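The Clarnwood Bench: Parts, Trays and One Processor

Hi, and welcome to the gallery! I've been putting computers together and pulling them apart for years, mostly at a bench in the back half of my garage, and this page is where the parts get their moment.

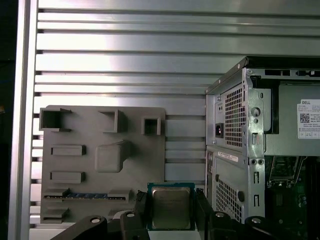 Do you need to replace the thermal paste every time a processor comes out?

Once the cooler has been lifted off, the old paste should be wiped away and fresh paste put on before the cooler goes back. It only takes a couple of minutes with a lint-free cloth and some isopropyl alcohol, and a blob the size of a small pea is plenty for most desktop chips.

The processor has a silver-grey metal lid with rounded corners, and a thin border of blue-green peeking out all the way around it. I love that little strip of color! There's some engraving near the top of the lid too, but it's so faint you won't get a word out of it.

Over on the left is the parts tray, matte grey with raised holders in the same grey, and a memory module standing on edge in its slot. I'm a big believer in trays. I used to lay everything out on a bath towel (I know, I know - static) and then spend half the evening hunting for whatever had slid under a fold. Dagmar Kratochvíl talked me out of the towel habit when we were fixing up her old Kaneck desktop, and she was right, though I held out for most of a winter.

If you want a tray of your own, start with the parts you handle most. Memory likes a long narrow slot. Processors want a shallow square pocket with enough room at the sides to get hold of the edges, and please do hold them by the edges! Skin oil on the contacts is a pain to clean off. I had one tray from Plistetti that was beautifully made and so snug that I had to turn it upside down over a cushion to get anything out. It holds paper clips now.

A few people wrote in after the May update asking which way round a processor goes. Look for the small triangle on one corner and match it to the mark on the socket. Then lower it straight down and let it settle under its own weight. No pushing, no wiggling. If it doesn't sit flat, lift it out again and look at the pins or pads under a good light (I use a Viklund clamp lamp on a long arm, and I'd be lost without it).

Memory is the opposite, and it catches people out. You do have to press, quite a bit harder than feels polite, until the latches click. Check the notch first - it sits off center, so the module only fits one way. I've met more "dead" computers with a half-seated stick of memory than with anything wrong with them at all.

The gallery is up to 86 pictures now, which is silly and I'm delighted. The older ones are still on the Clarnwood club page, in no sensible order. I'm on the bench most Tuesday evenings, so if you write to me then you'll probably get an answer the same night, with paste on the keyboard.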